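Proofing bread dough overnight in a cold kitchen?

hywelk
My kitchen drops to the low 60s once October hits and my sandwich loaf just sits there. I tried the oven with the light on and got a crust on top of the dough. What are you all doing?

tegwen_b
Leave it longer! I mix before bed, cover it tight and bake when I get up. Cold dough tastes better anyway (my kids disagree, but they'd eat the bag it came in).

rinico31
Gotta disagree with Tegwen. Overnight on the counter with a full packet of yeast gave me sour soup. Cut the yeast way down or use the fridge.
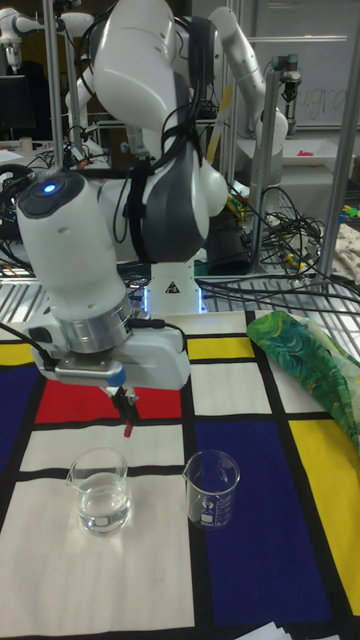 hywelk
How much yeast should I use for an overnight rise on the counter?

rinico31
About 2 grams for a loaf with 500 grams of flour. Go a little lower if your house warms up before morning.

tegwen_b
Ok fair, I do use less than a packet, I just never weigh it. A pinch and a bit!

boram_s
A pinch and a bit is how I ended up with a brick, lol. Get a cheap scale. And Hywel, oil the top of the dough and that crust goes away, oven light or no oven light.

hywelk
Oiled it, weighed it, it's on the counter now. Will post after breakfast.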